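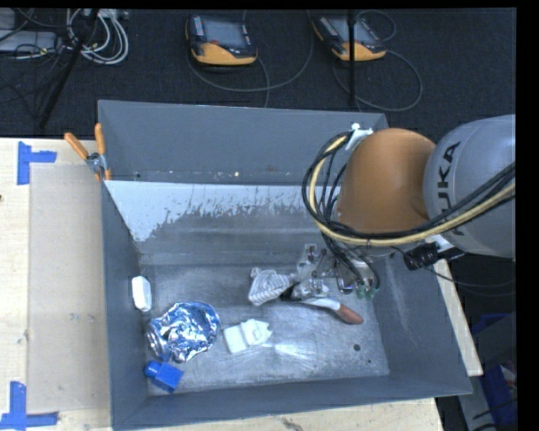

4.2 Grasp Selection in the Metal Bin

Figure 3. The bin during a grasp attempt. The gripper is low inside, next to a striped cloth; crumpled foil, a white object and a blue bottle-shaped object lie on the bare floor.

The planner described in Section 3 returns a ranked list of grasp candidates for each view of the bin. In the first version of Dirkel, we sent the highest ranked candidate directly to the arm. This worked well for boxes and bottles, but it was weak in two situations which are both present in Figure 3. The first is shiny material. Foil reflects the light in many directions, and the depth values on its surface are often missing. The bare metal floor has the same problem, and a glare patch there can be taken for the top of an object. The second is soft material. A bunched cloth has no stable shape, so a candidate computed before the approach may not be valid when the fingers arrive.

We therefore added a check between ranking and motion. For every candidate, the check computes the share of valid depth pixels inside the finger area. If the share is below 80 percent, the candidate is moved to the end of the list but it is not deleted. We also test the full path of the wrist against the four walls, including a margin for the cable bundle. The margin was set by hand and we did not try to optimize it.

The check was evaluated on the Hjaltested object set with 144 attempts. In 11 of them no candidate passed, and the planner asked for a new view. The added computation takes 100 ms per view, and we consider this acceptable because the arm is still moving back from the previous drop during this time. Failures on cloth are discussed separately in Section 4.3.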